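Melness Home and Yard Forum > Furniture and Finishing > Oil or poly on an oak tabletop?

Thread started by rkasprzak
10 replies

rkasprzak
I picked up an oak table top secondhand and stripped it back to bare wood over the past week. It had an old varnish on it that had gone yellow and was flaking near one end. Now I have to decide what goes back on. It's going to be an everyday kitchen table. Two kids, a lot of homework, a lot of spilled juice. I want it to stay as light as possible. I used a boiled linseed oil on a bench once and it turned orange in a year and I don't want that again.

I've sanded to 150 so far. Should I keep going?

hefin_j
Water-based poly, satin, three coats. It stays pale, it dries fast, and you can put it in front of kids. Stop at 150 or go to 180. Don't go past that, the finish needs something to hold on to.

plankandpeg
Disagree with the poly. It looks fine for two years and then somebody drags a pan across it and you have a scratch you can't fix without stripping the whole top. You just did that once, do you want to do it again? Hardwax oil. You can sand a spot the size of your hand and rub more oil in.

hefin_j
You can spot fix it if you keep up with it. Most people don't keep up with it. I've refinished tables for other people and the oiled ones come in with black rings all over them from wet cans and cast iron. Oak has tannin in it, it goes black when iron and water sit on it. A film finish stops that.

plankandpeg
The rings come out with oxalic acid.

hefin_j
Sure, after you take the oil off. So you're stripping that one too.

rkasprzak
OK, I don't need a fight, I need a light table. Does hardwax oil darken oak?

carys_lloyd
The clear ones darken it some, about like wiping it with a wet rag. Try that now on the underside. What you see when it's wet is close to what you'll get. If that's too dark, get one with a little white pigment in it. Most brands sell a version for pale woods and they call it natural or raw or something along those lines. Read the label, because one brand's "natural" is another brand's plain clear.

I used the Orkico one on our oak top. Two thin coats, left overnight between them. The mistake everybody makes is putting on too much. Spread it thin, wait 10 minutes, then wipe off everything that will come off. If it still feels tacky the next day you left too much on.

And lay your rags out flat outside to dry, don't ball them up in the trash. Oily rags can catch fire on their own.

plankandpeg
Seconding the rags.

rkasprzak
Thanks. I did the wet rag thing on the underside and it goes quite a bit darker than I want, kind of a tea color. So I guess the pigmented one. Carys, do you have any pictures of yours after it's been used for a while? The ones on the can are no help.

carys_lloyd
I wrote mine up for the September page of the Plormont woodshop newsletter. I'll paste it in, it's not long.

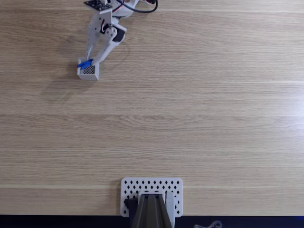 Words and photo: Carys Lloyd
Plormont Woodshop Newsletter, September

Our oak top has now been through its first full year with a pigmented hardwax oil. I chose it to keep the wood light, and I'm satisfied on that point. The color is still a light oak. I had expected to see more yellow by now.

Upkeep was less than I planned for. I washed it with plain water and a drop of dish soap, and wiped it dry afterward. I stayed away from spray cleaners. I put on one maintenance coat in the spring, which took an hour of work and kept us off the table until the next morning. One mug ring near the window side needed a gray pad and a dab of oil.

What I would do differently: I sanded to 220 the first time and the oil didn't take evenly. I went back to 150 and started over. I would also do the underside. I skipped it and the top cupped slightly over the winter. It flattened out again once I oiled both faces.

rkasprzak
That's very close to the color I'm after. Good to know about the underside, I was going to skip it too. Did you do the end grain any differently?

carys_lloyd
One grit finer on the end grain, so 180. It drinks up more oil and goes darker if you leave it at the same grit as the top. Everything else the same.

a_kimaro
Coming in to back up hefin_j a little. I have had both. The oiled table was nicer to touch, and I was also always handing people coasters. The one with poly on it I don't think about. If the kids are small I would do poly now and oil when they're older. A year of one adult wiping things up is a different test from juice sitting there all afternoon.

carys_lloyd
Fair. Ours gets wiped up pretty fast.

hefin_j
Thank you. That's all I was saying.

plankandpeg
It is not all you were saying, but fine.

rkasprzak
I'm going with the oil. I'd sooner redo a patch now and then than sand that whole thing again. I have a scrap leg from the same table and I'm going to try the pigmented stuff on that first. The store here only stocks Bakos, has anybody used it on oak?

a_kimaro
Used Bakos on a shelf. Stir it a lot, the white settles on the bottom of the can and the first coat comes out clear if you don't. Stir again halfway through.

rkasprzak
Will do. I'll post the scrap when it's dry.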